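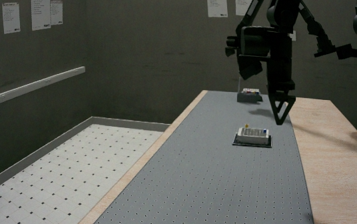

Viera Sokol measures chores in failures. Her team at Stiltard has been running simulated bench work for the parts-handling firm Wonell since June, and she is wary of the word "ready".

"Sorting small items into a tray is a chore, whether you do it in a kitchen drawer or a stockroom," she said. "We ran 609 attempts at one transfer task. 163 needed a restart. A shop assistant with that record would be moved to other duties."

Most of the trouble, she said, comes in the last few millimetres. Thin and see-through items are the worst. 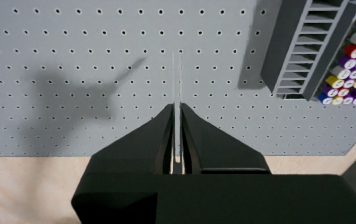 *Simulated view over the gripper, with a translucent strip between the fingers. Rack and coloured cylinders at upper right.*

"The arm can reach the right place. Reaching it at the right angle is a separate problem, and letting go cleanly is a third."

Asked about homes, she was shorter. "A bench stays where it was put. A kitchen table has post on it."

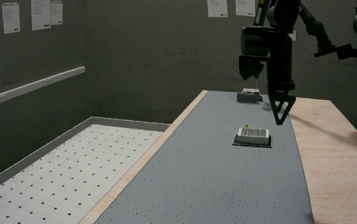
Sokol expects shop floors to come first, in fixed stations with two arms and a narrow range of parts. Wonell wants 200 consecutive transfers without a restart before it pays for hardware. The best run so far is well short of that, and she declined to give a date.

"Ask me about laundry after that," she said.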